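Mikura floral snips, after a season of use

I bought the Mikura snips in June from the garden counter at Strand, mostly for stems and ribbon. My old pair had gone stiff and the spring kept popping out.

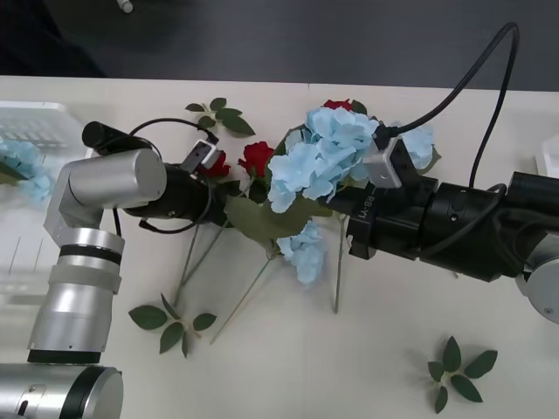

The Mikura pair is light and short in the blade, with a locking catch at the base of the handles. I can work the catch with my thumb without putting anything down. The tips meet cleanly, so they get in between two close stems without nicking the one I want to keep.

I cut fresh roses, eucalyptus and a lot of wrapped wire stems. Fresh stems are no trouble. Thin wire is fine if it sits deep in the blade, near the pivot. Thick wire is not, and the leaflet says so. I tried it anyway and put a small dent in one edge - my own fault. For wire I now use the Ernside cutters, which are heavy and ugly and do the job.

The handles are smooth plastic and get slippery when wet. The Istow snips I borrowed for a weekend had a rubber grip that I liked better, but their blades gummed up with sap after one bucket of stems. The Mikura blades wipe clean with a damp cloth and a drop of oil.

Replacement springs come in a pack of 10, far more than I will ever need. I would rather buy two.

Left-handed users should try them in the shop first. The catch is on the wrong side for them and there is no left-handed version.

Four stars. I would buy them again for fresh flowers and ribbon.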